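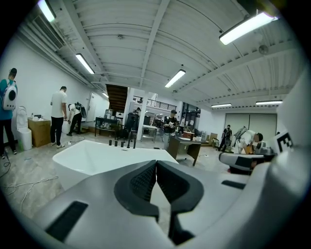
Zoila Chambi said the players had asked for a longer preseason and that she was glad the club had listened. The Plunley captain was speaking after the club confirmed its schedule for the new women's soccer season, which opens at home against Hollenstein.

PLUNLEY WOMEN TO OPEN SEASON AT HOME

For release 8/9/24

Plunley Women will play their first league match of the season against Hollenstein at Gutance Park, the club announced today. It will be the first meeting between the two teams since Hollenstein knocked Plunley out of the cup in the semifinal last spring.

Head coach Ksawery Stępień has named a preseason squad that includes four players from the under-19 team. All four will train with the first team until the opening match, when the final roster will be submitted to the league.

"We gave up too many goals late in games last year," Stępień said. "Most of our work this summer has been on defending when we are tired. We have a bigger group now and I expect to use all of it."

Chambi, who starts the season with 102 appearances for the club, will stay on as captain. She passed 100 in the final home match of last season, a 2-1 win over Illolia. She has recovered from the ankle injury that kept her out of the last three games and has been in full training since the squad came back.

"Hollenstein were better than us in the semifinal and we know it," Chambi said. "I would sooner play them first than wait until November."

The return match at Hollenstein is set for November. Plunley will also travel to Illolia that month for a game moved from its original date because of work on the Illolia field.

Ticket information

Season tickets cost $35 and cover all 8 home league matches. Cup matches are sold separately. Children under 12 get in free with a paying adult. Last year's season ticket holders can keep their seats by renewing at the Gutance Park box office before the opening match. Single-match tickets go on sale at the same window once renewals close.

Gates open one hour before kickoff. The north entrance is closed until further notice, and fans who normally use it should enter from the east parking lot.

Media requests for interviews with Stępień or Chambi should be sent to the Plunley press office.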